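Adton's promised kitchen showroom slips again

Adton shoppers who were told they would be walking through a new home store on Getard Street by November will have to wait, and the company behind it is not saying how long.

Teltetti, the kitchen and flooring chain, won town approval last spring to turn the old Deschamps furniture building into what it calls a "living showroom." The plan came with a property tax break lasting 4 years and a pledge to create up to 90 jobs. So far the building has a new sign and a locked front door.

In a short written statement, the company blamed "supply timing" and said it remains "fully committed to Adton." It did not give a new opening date. It also did not answer a question about how many of those jobs would be full time, or how many would go to people who already work at its other stores.

The town has heard this sort of thing before. The last tenant lined up for the site, a mattress outlet, spent a year getting ready to open and then left without selling a mattress. Parking is another sore spot. The approved plan calls for 215 spaces, far more than the Deschamps store ever seemed to fill, and the extra ones would take up the grassy lot that neighbors use as a shortcut to the bus stop.

Town staff say the tax break can be taken back if the store is not open by the deadline in the agreement. They would not say whether that deadline has been moved. The agreement, which runs to four pages, allows extensions for "reasonable cause" and never spells out what a reasonable cause is.

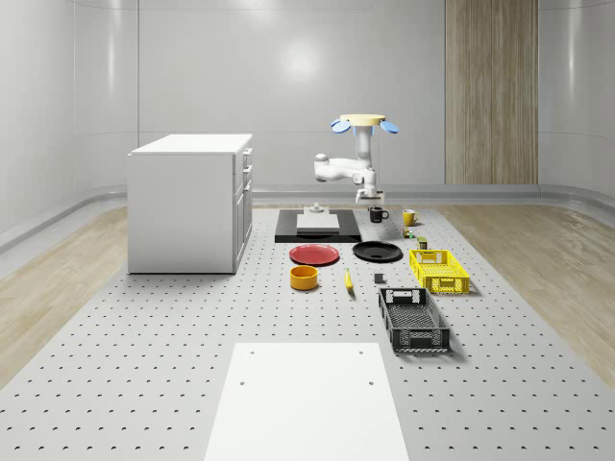 A computer rendering with glossy white walls, wood-grain flooring and a white cabinet.

Renderings are cheap, and they hire no one. The planning office says the file is open to the public during business hours, and the tax agreement is due for its yearly review this winter. Written comments will be taken at the front desk until 4 p.m. on the day before the review.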